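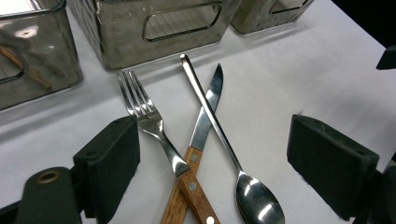

Notebook, 10th April. Cutlery sort, bench 2.

Task for this week is the one on the kitchen list: mixed cutlery on the table, three bins behind it, each kind of piece to its own bin. The question from Nostik is the same as in January. Can a machine do this in a canteen yet, at a speed and error rate someone would pay for? My answer going in was no for speed, maybe for errors.

Setup notes so I don't have to work it out again:

Bins are the smoky gray translucent ones, in a row along the back. They look good and they are a nuisance. The walls throw highlights all over the depth image, and the planner now and then takes a reflection for an edge. Paweena wants to keep them. Her argument is that a real kitchen will have worse. Fine, they stay.

Table is white. Overhead lights on full. Spoon bowls throw bright highlights at this setting, so the detector finds a bright blob with a handle on it. It still gets the class right most of the time. Forks are easy as long as the tines are clear of everything else.

Crossed pieces are where it goes wrong. When a fork lies over a knife and both have wooden handles, the mask often merges the two handles into one object and the grasp point lands on the crossing. Closing there lifts both, or lifts one and drags the other. Chaiwat added a nudge move (push sideways with one finger, look again, then grasp). It helps, but it costs time on every pile, including the piles that didn't need it.

Numbers from the Stinuvell policy, trained on 600 demos:
1000 grasp attempts in total, over all piles
458 of those on crossed or touching pieces
200 failures, nearly all from the crossed group

I haven't split the failures by piece yet. My guess is knives are worst. The blade is thin and lies flat, and the fingertip pads are too thick to get under it, so the handle is the only place to pick it up. If the handle is under something, we wait for the nudge.

Second half of the day we put chopsticks in with the fork, knife and spoon.

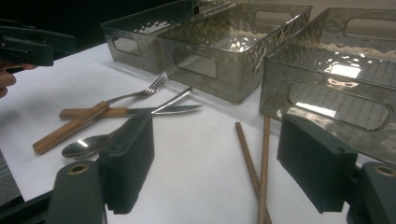
Paweena Yensuk: I'd stop counting a double pick as a failure if both pieces end up in the right bins. A person clearing tables grabs a handful and sorts it in the hand. We're grading the machine on a way of working that people don't use.

Fair point for a person. Ours can't sort in the hand, so for a double pick to come out right both pieces have to belong in the same bin. Two chopsticks would qualify. I'll log doubles in their own column from now on and leave the old totals alone.

Chopsticks on their own: the grasp is fine, the class is shaky. Seen end-on, one looks a lot like a fork handle to the detector. Needs more demos with the chopsticks at odd angles.

Where I stand on the canteen question: separate pieces on a clean table, yes, slowly. A heap out of a dish tub, no. I would tell Nostik that and leave the Kaltisora dishwasher idea out of the report.

To do:
Split failures by piece
Try thinner pads, ask Chaiwat for the old set
Rerun crossed piles with lights at half
Chopstick demos — both of us, so the style varies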